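Pavuvis Field Sewing Kit

For displaced people, the aid workers who teach them, and anyone else who has had to hem curtains by flashlight

The Pavuvis started life as a training kit for the tailoring classes run out of the Gerville resettlement office. The first version came in a handsome tin that dented if you looked at it sternly. The current one rolls up in canvas, ties with a cord and has so far survived two relief warehouses and a toddler.

Each kit has enough needles, thread, chalk and bias tape to get one student through the beginner course, plus a seam ripper, which beginners will come to know well. Instructions are printed in English, French and Kinyarwanda – the English was written last and reads like it.
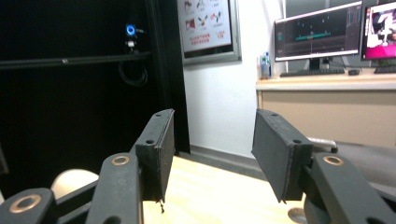
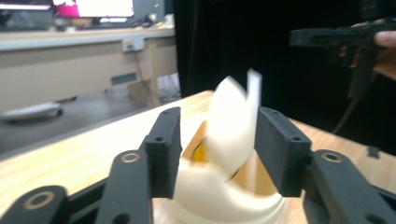
Photos: Davina Jardine

Choose from 2 sizes. The Felley is the single-student roll. The Tymoshchuk is the classroom bundle, with shears heavy enough to discourage borrowing. We packed 1000 rolls for our first order and ran out of cord before we ran out of rolls, so a few early customers have theirs tied with bias tape. They may keep it.

Shears are sharpened before packing. Please don't cut paper with them. You will anyway, so a whetstone is sold separately.

Orders from registered refugee programs ship free. Everyone else pays postage and gets a polite note. Orders placed by noon on Wednesday go out the same afternoon.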